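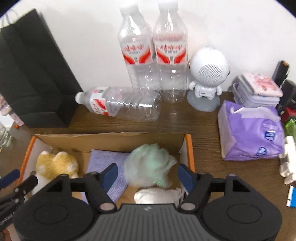
Zemeck hand grippers: left finger lagging, pads creeping

Warkwood Forums > End effectors > Maintenance
433 views

edgardo_e
Got the hand-held Zemeck back from the other bench and the left finger closes late. Not by much but you see it on soft stuff. Plastic bags, cloth, anything crumpled, right pad gets there first and shoves the thing sideways before the left one touches. Rigid boxes fine.
Blue rubber pads, silver pins at the joints, nothing fancy. Pins wiped, no change. Also the left pad has crept up toward the tip, I can push it back with a thumb and it creeps again.
Linkage or pads? Don't want to open the housing if I dont have to.
Edgardo

yuzhen.q
Pads first. If one moved up you've got different thickness at the contact point and it'll look like lag.
Pull both. Scrape the old adhesive ALL the way off, alcohol, let it dry, stick new ones on and clamp overnight. Both sides even if one looks ok.

qjin
Disagree. Pad creep is a symptom imo. Late finger means that side has play in the pivot, so the other finger does all the pushing and the pad gets sheared every grip. New pads will creep too, give it 2 weeks.
Check: trigger half closed, hold the housing, wiggle each fingertip. Should feel the same left and right.

edgardo_e
Wiggled. Left is looser. Not hugely.

qjin
There you go

yuzhen.q
"Not hugely" could be anything, they all have some. Mine's at 1,159 grips on the log since the last pin change and it rattles like a drawer and still closes even.

LihuaD
What do you zero against? We had one at Brendon that everybody swore had a bad pin and it was the closed position set with a bit of lint between the pads. Clean pads, close, zero, open, close again. Takes a minute. Do that before tools come out

edgardo_e
Zeroed this morning, 9ish. Pads were clean. Width reading is fine, it's the fingers that arent symmetric.

LihuaD
ok then zero won't help you, it only knows total width. Ignore me

eftychia_c
Pin swap on these without opening the main housing:
- power off, fingers open
- clip off the outer pin, left side, push the pin out from the back
- look at the bushing. If it's oval, replace it. If it's round just do the pin
- tiny smear of dry lube. NOT oil, it walks down the finger and gets under the pad and then you're back here asking about pads
- new clip, dont reuse the old one
Su sells the pin and bushing as a set, get the steel ones.
Then pads like Yuzhen said. You need both jobs, you're both right, stop fighting

yuzhen.q
not fighting. Still say pads alone would have done it

edgardo_e
Oil might be it tbh. Somebody put something shiny on the joints before I got it back. Wiped it off and didn't think.

eftychia_c
Yep thats your creep then. Degrease the whole finger, not only under the pad.

qjin
And the groove behind the pad, it hides in there. I went through the sides with 600 grit before regluing, light pass, held fine since.

yuzhen.q
600 is too smooth for glue. Coarser.

qjin
Worked for me

edgardo_e
Update. Left bushing was oval. Swapped the pin and bushing, degreased, both pads new, clamped till morning. Fingers meet in the middle now on a plastic bag. Right side has its old pin still, feels tight, leaving it alone. Will check the pads again in May.

LihuaD
Do the right one too while the box of parts is open. You wont find it later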